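Trikano Blackout and Backdrop Cloth - Black, Wide Width

Home > Fabrics by the Metre > Stage and Display > Trikano

Product code: 2454-BK
Sold by the metre from the roll, or as a ready-hemmed panel
In stock at Brostcombe

Trikano is a plain black cloth for covering walls, dressing stands, masking off the sides of a small stage and keeping light out of a room for a day or a season. We have sold it from the Brostcombe shop for a good many years and it is the cloth we cut most of. It is a polyester and cotton mix with a brushed face, so it gives very little shine under lamps. The back is smoother and slightly greyer. Most people hang it brushed side out.

It is a medium weight. It will hang well under its own weight if the top is held properly, but it is light enough for one person to carry a hall's worth up a flight of stairs. If you need a cloth that will stop a draught or deaden a noisy room, look at our Sollotier wool serge instead. Sollotier costs more and weighs a lot more, and you will need a proper bar or track to hang it from.

Details

Colour: black only
Face: brushed, matt
Shrinkage: allow for some on the first wash
Edges: selvedge both sides, cut ends raw unless hemming is ordered
Minimum cut: 1 metre
Full roll: 40 metres
Wash: cool, 30 degrees or below, on its own
Iron: on the back, low to medium

Each roll is checked on the table before it goes on the shelf. Small slubs in the weave are normal and are not treated as faults. Anything larger is cut out, or marked with a white thread in the selvedge and allowed for in the length.

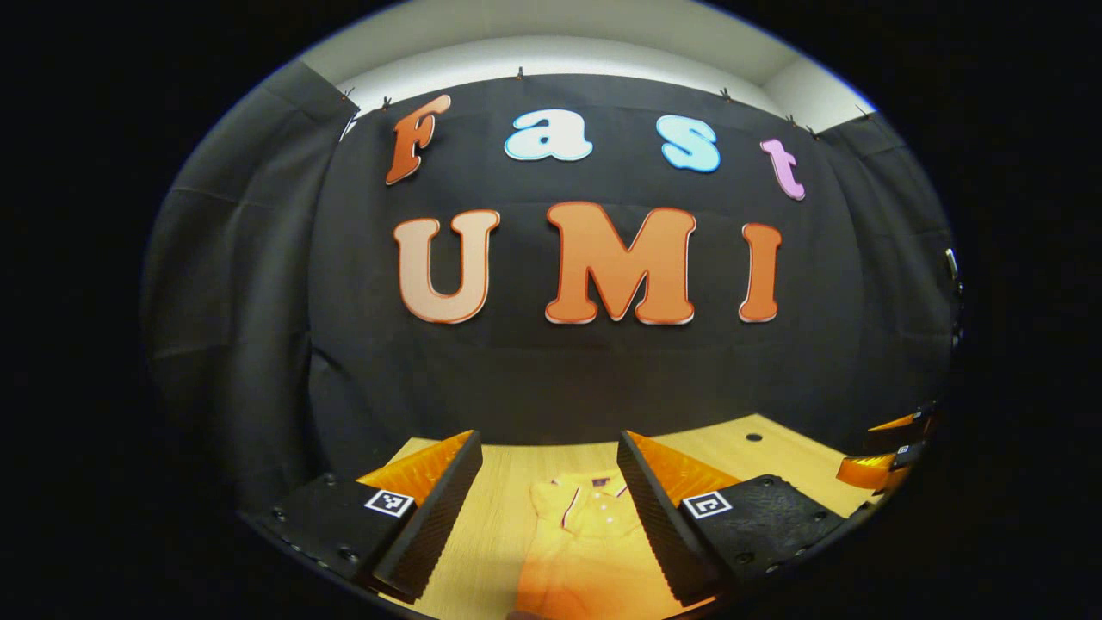
By Maiara Meireles, Display Fabrics, Brostcombe

Hanging it

Clips, pins, hooks, tape and track all work with Trikano, and which one you want depends on the wall and on how long the cloth is staying up. For a day or two, clips along the top edge are the quickest. Put the two end clips on first, then the middle one, then fill in between. If the cloth sags between two clips, add another there. Fold the top edge over twice before you clip it and the grip is much better.

For anything longer than a week we would hem the top and put eyelets in. We can do this for you in the workroom. Eyelets are brass, set into a double hem with webbing behind, and you can have them closer together at the corners if the cloth is going to be tied to a frame.

Do not nail through a single layer. It will hold for an afternoon and then tear.

If you want the cloth flat, order it the same width as the wall and pull it gently from the bottom once it is up. If you want folds, order half as much again. For a full pleated curtain, order double. Customers often under-order for a curved run, so measure round the curve with a length of string and not straight across from corner to corner.

Creases

Trikano is folded for posting unless you ask for it on a tube, and it will arrive with fold lines. Most of these drop out if the cloth is hung overnight. A hand steamer on the back will deal with the rest - keep it moving, and do not press the nozzle on to the brushed side or it will leave a mark. Tube packing is charged at cost and is worth having if the cloth is going straight up.

Fixing things to it

Light lettering, card shapes, felt and paper can all be put on Trikano. Dressmaking pins are the safest. Hook tape (the rough half only) will catch on the brushed face well enough for felt and thin foam, and it comes off cleanly if you peel slowly. Double-sided tape holds at first but picks up fluff and does not stick a second time. Hot glue will ruin the cloth.

Pale and bright colours show up best. Dark blue, brown and dark green tend to disappear from more than a few steps back.

Flame retardant treatment

The standard cloth is not treated. If you are hanging it in a public hall, a school or a theatre, ask the venue what they need before you order. We can send it out for treatment by Pinheiro, who do all our treated cloth, and it comes back with a certificate giving the batch and the length. Allow two weeks. Treated cloth must not be washed, and it feels a little stiffer than untreated.

Treated lengths are made up to order and can't be returned.

Hemming and making up

All making up is done at Brostcombe by Anselmo Xavier and the workroom. Please give finished sizes, width first and then drop, in centimetres. Tell us which way up it will hang. We can add:

Plain hem, any side
Double hem with eyelets
Pole pocket, top or bottom
Chain pocket at the bottom, with or without chain
Ties, black cotton tape

Joins are run vertically unless you ask otherwise. Ordinary orders leave the workroom in five working days, but June is always busy with school plays and summer shows, so please order early for that month.

Samples

Sample swatches are free, one per customer, and measure 70 mm by 74 mm. Ask for the Sollotier swatch as well if you are undecided. Black varies slightly from roll to roll, so if you are matching cloth you already have, post us a cutting and we will hold it against what is on the shelf.

Returns

Uncut rolls can be returned unused within 14 days. Cut lengths can't be returned unless faulty. Please check the cloth before hemming or cutting it.

Page last updated May 23, 2012

You may also need: Sollotier wool serge, brass eyelet kit, black cotton tape, spring clips, curtain chain by the metre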